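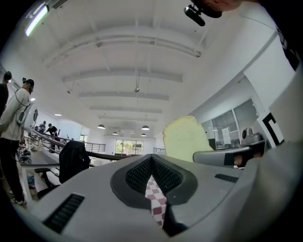
Par Lilla Kozma
Mai

J'ai fini par craquer pour la motopompe Satach, celle que Flollberg vend en kit « défense incendie particulier », et comme on m'a posé la question trois fois au marché, je mets tout par écrit. On habite en lisière de pinède, au bout d'une piste où les pompiers mettent du temps à monter, et l'été dernier on a vu la fumée passer derrière la crête pendant deux jours. On a préparé les sacs, les papiers, la cage du chat (qui ne voulait rien savoir), et je me suis juré que la saison suivante on aurait au moins de quoi arroser les abords de la maison.

Le kit m'a coûté 840 euros, livré. Dans la caisse : la pompe thermique, un tuyau d'aspiration avec sa crépine, 20 mètres de tuyau plat, une lance à trois positions et un sachet de joints. Il manque l'huile, et ça, c'est écrit en tout petit au dos de la notice. Pensez-y avant de déballer, sinon vous ferez comme moi, un aller-retour chez Peeters pour un bidon, en pantoufles ou presque !

Le montage est simple. Les raccords se serrent à la main, un petit coup de clé pour celui de l'aspiration, et on remplit le corps de pompe avant le premier démarrage. La notice française est correcte, sauf la page sur l'amorçage, traduite n'importe comment : il y est question de « nourrir la bouche ». Traduction : versez de l'eau par le bouchon du dessus jusqu'à ce que ça déborde.

Pour le démarrage, j'avais peur du lanceur, j'ai une épaule un peu capricieuse. Il part au troisième coup à froid, au premier à chaud. La machine pèse 31 kilos avec le plein, par contre, et là je râle : il y a deux poignées mais pas de roues. Le chariot est en option, évidemment. Piroska Magyar, ma voisine du dessous, a bricolé le sien avec un vieux diable et deux sangles et il roule mieux que celui du catalogue, que j'ai essayé en magasin.

Côté jet, je suis épatée. En aspirant dans la piscine, j'arrose tout le tour de la terrasse, la haie et le toit de l'appentis sans bouger beaucoup. La position brouillard est très bien pour mouiller la végétation, la position jet droit secoue pas mal, il faut se caler sur ses jambes. Le réservoir m'a tenu une bonne heure à mi-gaz. C'est bruyant, par contre, vraiment bruyant, mettez un casque.

Le point faible, pour moi, c'est le tuyau plat. Il se vrille dès qu'on tourne l'angle de la maison, et le mien a déjà une petite fuite au sertissage côté lance. Le service après-vente m'a répondu en 19 jours (dix-neuf !) pour m'envoyer un collier. Du coup j'ai pris un tuyau Calline, plus rigide, qui se range moins bien mais ne se plie pas.

Alors, est-ce que je le conseille ? Oui, si vous avez une réserve d'eau et que vous débroussaillez déjà. Si l'ordre d'évacuer tombe, on part, on laisse la pompe où elle est et on ne discute pas. Je m'en sers pour humidifier le terrain quand le vent se lève, point.

Je donne quatre étoiles sur cinq, j'en retire une pour le tuyau et les roues absentes. Prochain essai de démarrage le mois prochain, essence fraîche et crépine nettoyée, la mienne était déjà pleine d'aiguilles de pin.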